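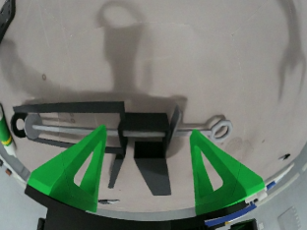 *Fig. 1. Caulking gun on a table (rendered).*

# Session 3: Reading a New-Build Listing

Handout for Property Basics, taught by Kamarul Ginting. Bring it back next time with pencil marks on it.

## Where we left off

Last session ended halfway through the Vevutby brochure, at the phrase "minutes from everything." We agreed that this was a statement about minutes and left it there.

## 1. Size

A listing usually gives one number for floor area. There are at least two it could have given.

- **Built-up area**: measured to the outside of the walls, often with the balcony and the ledge for the air conditioner thrown in. You pay for this one.
- **Usable area**: the floor you can stand on. You live in this one.

Ask which is being quoted. If the sales office says "both," ask again, slowly.

Draw your bed on the floor plan, to scale. The Dukarano plans come with furniture already drawn in, and Tharun Warrier measured the double bed for his homework last term. It would suit a tall child. The sofa was no better.

## 2. Price

"From" is the most expensive word in the brochure. It refers to a real unit, normally one, on a low floor facing the trash room, and it sold before the brochure was printed.

Write these down for every project you look at:

1. Price of the unit you would really buy
2. Parking, if sold separately
3. Monthly maintenance fee, and what it was raised to at the last similar project by the same developer
4. Legal fees and taxes

Then divide the total by the usable area. Do this at home. Sales offices are air-conditioned and serve cake, and arithmetic suffers.

## 3. Affordable units

Many projects set aside part of the building for buyers under an income limit. These units tend to come with conditions: you may have to live there yourself, and you may not be able to resell for a set number of years. Read the conditions before falling in love with the kitchen.

Trirkeck has more than 100 such units in a separate block with its own entrance. The pool is at the other block. Whether both blocks may use it is on page 2 of the house rules, in a footnote.

## 4. Location

Walk it. Walk it again at the hour you would go to work. The map in a brochure is drawn by someone who has removed the highway.

*Terms to know:* freehold, leasehold, strata title, handover, defect period.

## Homework

Read the Simanjuntak listing (copies by the door). Underline every adjective, then read it again without them. Write up what remains, half a page at most. Last term's record was one sentence, and it was mostly the phone number.

Next: deposits, and how to get one back.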